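**Stage and Hall Management, Unit 6: Closing a school theater for repairs**
Handout by Cremilda Damasceno, 14 November 2022

Please read these notes before we visit the Miranda Hall in Dakbridge. In the last unit we spoke about the normal season. Now we look at the months when the building is shut and the program must continue in some other form.

## 6.1 The Miranda case

The Miranda Hall had 297 seats and a shallow stage without wings on the left side. The school wanted a deeper stage and a new orchestra pit. The architect, Hartmut Wunderlich, first planned a closing of one summer, beginning in July. Under the old stage floor the builders found a drain which was on no drawing, and the closing became much longer.

The drama teacher, Dirceu Dantas, had already announced the fall musical. He had three possibilities:

- to move the show to the gym at Kiltholm, which holds up to 600 people but has poor sound
- to rent the small theater in Clarkberg, with 261 seats
- to wait for the spring

He chose Clarkberg and gave one more performance than usual. Please think about what this changed for ticket sales, for the bus plan and for the parents who sew the costumes.
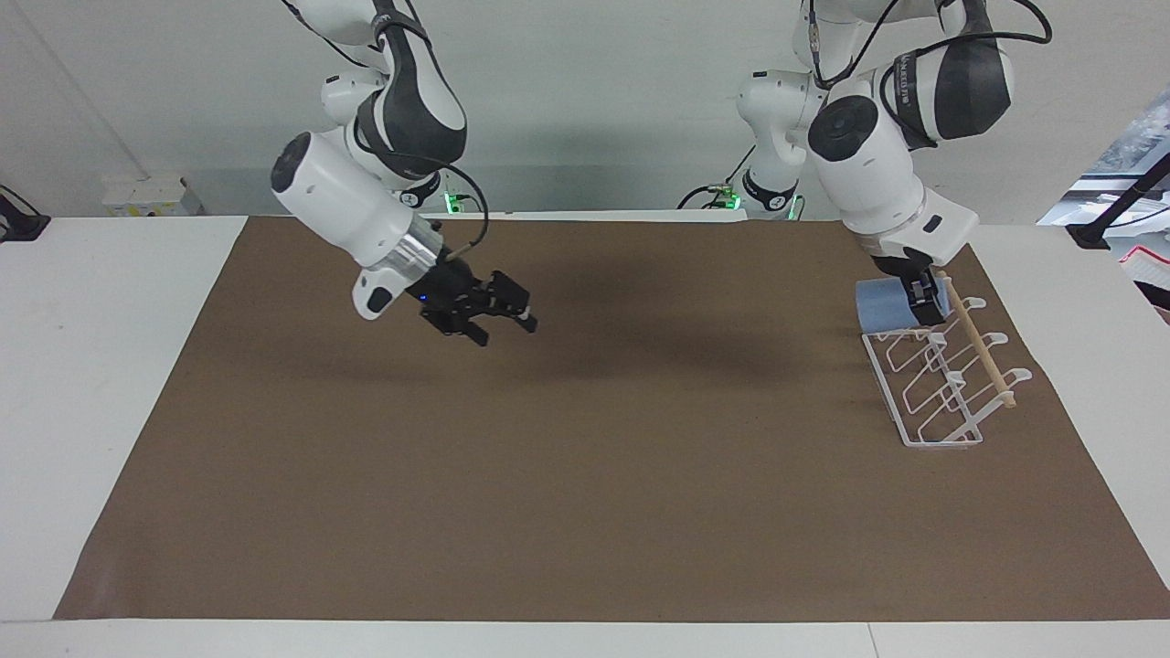
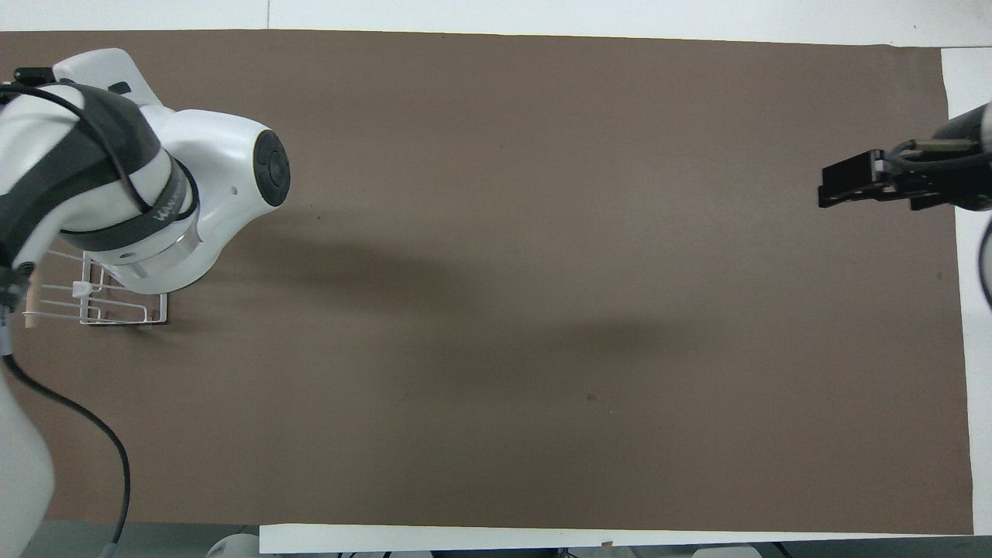 *White arm over the brown-covered work surface, two views.*

## 6.2 What moves and what stays

When a stage closes, make the inventory before the builders come. At the Miranda the list had 1524 entries, from curtain weights to music stands. Each entry was given one of four marks: goes with the show, goes to storage, stays and is covered, is thrown away. The fourth mark needed two signatures.

Lighting is the usual problem. A plan drawn for one stage cannot be hung in another without changes. Alcides Prado, who did the lights, visited Clarkberg twice with a tape measure, and he still had to cut two scenes down to a simple wash.

## 6.3 Telling the public

Write the new place in the first line of every notice. Do not promise an opening date which the builder has not confirmed in writing. If a printed program has a mistake, correct it on the website also and say what was wrong.

**For next time:** write one page on the choice of Mr. Dantas. Would you have used the gym? Adalberto Assunção will collect the pages at the door and has the seating plans, if you need a copy.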